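Adateck - Progress report to Itgate, refurb line automation
Period to end of January
Prepared by Gunnel Hellström, floor lead

Short one this time, we are mid changeover and I'm writing between shifts.

Where we are
Cell 2 running since the start of the month. Cell 1 still waiting on the new guarding. 751 towers through in the period, mostly ex-office workstations from the Vidal contract. Drive pulls are the main job for the arm, labelling and wipe logging stay with people. Target was 80 percent of pulls without someone stepping in. Not there yet on the mixed pallets. Same-model pallets are fine.

Staffing
No jobs lost, as agreed. Severino Cifuentes and Ga-eun Cho have moved off the strip bench to cell minding and fault sorting. Both had the two-day course, both say it was too short and I agree. Asking for a third day in the next round. Taner Gündoğdu stayed on the bench by choice and takes everything the cell rejects.

Wrists and shoulders - the reason we applied in the first place. Fewer complaints in the book. Too early to claim much. What has come up instead is boredom and standing. Minding a cell is a lot of waiting, then three things at once. We now swap cell and bench at the lunch break, seems to help. Ga-eun asked for a stool, stool is ordered.

Pay grade for cell minders is still open. People are doing diferent work and want it recognised. I can't sort that from the floor, needs an answer from your side or from head office.

Problems
Cabling. Every tower is dressed differently and stray data leads get in the way of the fingers. Kvido Vaněk has rewritten the approach so the arm stops and calls for a person when it isn't sure. Slower, but the crew trust it more. Before that they were hovering over the stop button all shift.
Noise from the compressor - moved behind the partition, better.
Night shift not started. Won't until there are two trained people per shift. 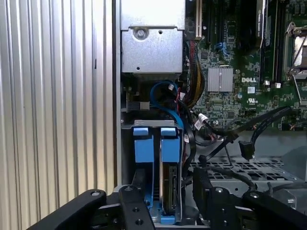
Refurb Line Reports, No. 3, p. 2

Drive pull on a Dell tower, fingers lined up over the cage with the blue carriers. The loose black SATA lead is the sort of thing I mean under Problems.

Next period
- Cell 1 guarding in and signed off
- third training day, if approved
- Jirevberg site visit, their crew want to talk to ours without managers in the room, which I support
- sort out who does the first clean of the fingers in the morning, at the moment its whoever gets in first

Spend is on budget apart from the stool and extra gripper pads. Reciepts to follow from Kvido.

G.H.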